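How to Sort a Desk's Worth of Pens (and Keep Them Sorted)

Filed under: Small Spaces, Paper and Pens

I love this job. Give me a drawer of pens, half-used markers, and gummy erasers and I'm happy for a whole evening. The trick is getting everything out onto a plain, pale surface where you can see it, with a divided container standing ready at the side, and then picking things up one at a time.

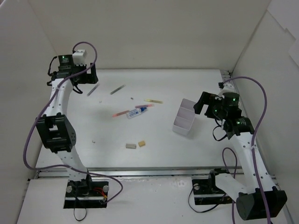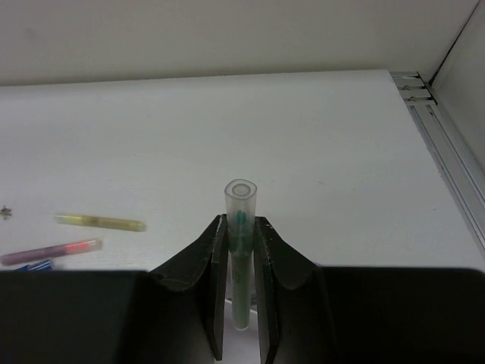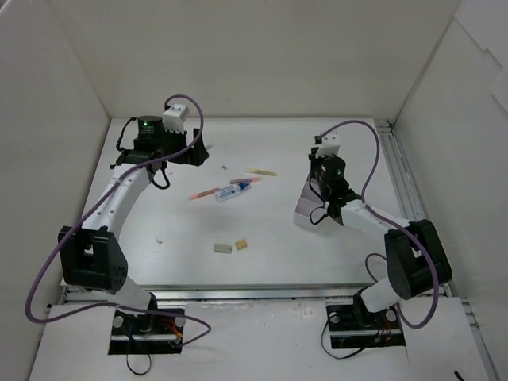 Theda Schmieder wrote in to say that she used to sort straight from the drawer into the cups and always ended up with the same mess standing upright. Since she started tipping everything out first, she finds the dead pens before they get a compartment of their own. She also asked whether markers should go cap up or cap down, and I've put an answer to that in step 4, because it's a great question and I have strong feelings about it!

What you need

A clear tabletop, the paler the better
A divided container with compartments tall enough to hold a pen upright
A sheet of scrap paper for testing
A damp cloth and a dry one
A small bag or box for things you're giving away
60 minutes, if your drawer is anything like mine

Step 1: Clear the table completely

Move the mugs, the mail, the lamp if it unplugs easily. Wipe the surface and let it dry. A white table is lovely for this, since even a gray pen shows up on it and you'll spot the crumbs of eraser that travel with every pencil case ever made. If your table is dark wood, spread an old pillowcase over it.

Step 2: Tip everything out and spread it around

Everything means everything: the desk drawer, the kitchen drawer, the bottom of the bag you took to class last August. Spread it so that things aren't lying on top of each other. You don't need rows yet. If you have a really big collection, do it in batches and keep the rest in a shoebox on the floor.

Pull the glue to one side right away. Check that the cap is tight and wipe the nozzle with the damp cloth, and if there's a plug of dried glue in the tip, work it out with a toothpick. I once skipped this and glued a ruler to the bottom of my best tray (a Skirwood one, too, and they don't make that size anymore).

Step 3: Test every single one

Uncap, scribble, recap. Make a loop about the size of a coin and then a straight line, because some pens will give you a nice loop and die on the line. Sort as you go into works, doesn't work, and maybe.

For the maybes:

Ballpoints: scribble hard on the scrap paper for a few seconds, or roll the tip on the sole of a rubber shoe. This sounds silly and it works more often than you'd think.

Highlighters: store them flat overnight and test again in the morning. If the tip is stained with pencil or another color, run it across clean paper until the color comes back.

Water-based markers: a quick dip of the tip in water will sometimes buy you another few weeks. Only do this with water-based ones.

Set a limit of 3 tries per pen. After that it goes. I'm serious about this one, I've lost entire evenings to a purple gel pen I didn't even like.

Step 4: Give each kind its own compartment

Work out your groups before you fill anything. Mine are writing pens, highlighters, markers, and what I call the flat stuff, meaning erasers, sharpeners, and clips. You might want to sort by color instead, which looks gorgeous and is perfect for kids who mostly draw. For a desk where you write and mark things up, sorting by kind is faster.

Now, Theda's question. With water-based markers that have one tip, I stand them cap down so the ink stays near the tip. Gel pens and ballpoints go tip down too. Double-ended markers should lie flat, or one end will dry out while the other one floods. Paint markers and anything with its own instructions printed on the barrel: do what the barrel says.

If you prefer cap up because you can see the colors, go ahead, especially if you use your markers every day. Clear caps make this very tempting, I know. Just turn the ones you don't use much.

Put the tall things at the back and the short ones in front. Erasers get lost in deep compartments, so I fold a little paper box for mine and drop it in like a liner. My neighbor uses the lid of a Disberg tea tin, and it's a better fit than my box, which annoys me slightly.

Step 5: Clean the erasers

So satisfying! Rub each one on a piece of clean scrap paper, or on the leg of some old jeans, until the gray smudges come off. Keep erasers away from plastic rulers and plastic cases, too. Some kinds soften plastic over time and leave a sticky patch that never really comes out. A paper sleeve solves it.

Step 6: Decide how many you keep

I keep 6 pens in the container and the spares go in a box in the closet. You may need more, particularly if you share the desk. What matters is that you can pull one pen out without three others coming along with it. If you have to tug, the compartment is too full.

Spare pens that work are welcome in lots of places. Ask at your local school or library before you drop off a bagful, and tape the scribble sheet to the bag so they can see you tested them.

Step 7: Put the container where your hand goes

Sit down, shut your eyes, and reach for a pen. Wherever your hand lands is the spot. Mine was on the left, even though I'm right-handed, and I'd had the container on the right for years.

Keeping it up

Empty the container whenever you wipe the desk down. Shake out the bits at the bottom, run the dry cloth around each compartment, and test anything you haven't picked up in a while. It goes quickly the second time. If you find the highlighters creeping in with the pens again, swap the two compartments around, and label them for the first week if other people use the desk.

Next up is the paper drawer. I've already bought the folders.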